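Firklow Workshop Supplies
Refurbished computers and parts > Desktop towers

Refurbished DELL desktop tower, black, for training and repair benches

Item in stock: 4 pieces
Page last checked: February 20, 2018

We sell this tower to schools, repair courses and home users who want to learn how a desktop computer is built. It is a full-size case with much room for the hands, and most parts can be reached when only the side panel is taken away. Lay the tower on its side on a stable table, with the open side up, and it is comfortable to work in it for a long time.

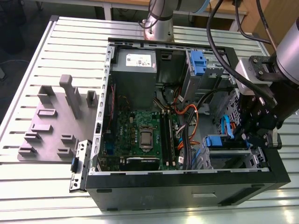
Tower with side panel removed. Processor seated in the socket, two memory slots to the right of it.

What is inside

The green motherboard carries the DELL name in white letters. The processor socket is near the middle of the board, with a metal retention frame. The power supply is a gray metal unit with a white label on the top face, so please compare the values on this label with your own needs before you order a stronger graphics card. A black graphics card is already mounted.

Memory is not included in the price. Our Danov memory kit consists of 2 modules and can be added in the order form.

Processor socket

For a course in changing the processor, we can deliver the tower with the socket empty. The socket closes with a lever and a metal frame. Please keep the fingers away from the contacts, and clean old thermal paste from the processor before it goes in again. The paste from Dufour is sold separately, one tube of 30 grams.

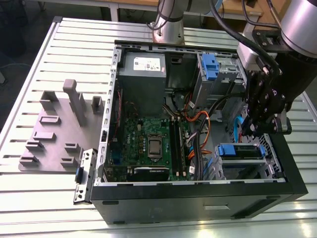 Drives and cables

The cage for the optical drive and the bay for the hard drive both have blue plastic latches, easy to find also for a beginner. The data cables have different colors, among them red and light blue. We advise to write down the path of each cable before you pull it out. The thick black cables should lie low in the case, so that the side panel can close without pressure.

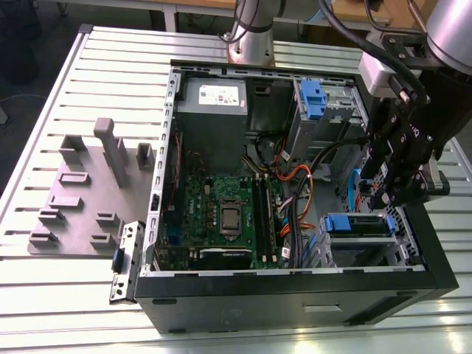
Price and delivery

Price per tower: 1,710 crowns, tax included
Keyboard, mouse and monitor: not included
Warranty: 30 days on power supply and motherboard
Pickup: at our store in Grornwood, free of charge

The next delivery of the same model is expected in March. Schools which need more pieces than we have now can reserve them by e-mail, and payment is made first when the towers are ready for pickup. Small scratches on the outside of the case are normal for used equipment and are not covered by the warranty.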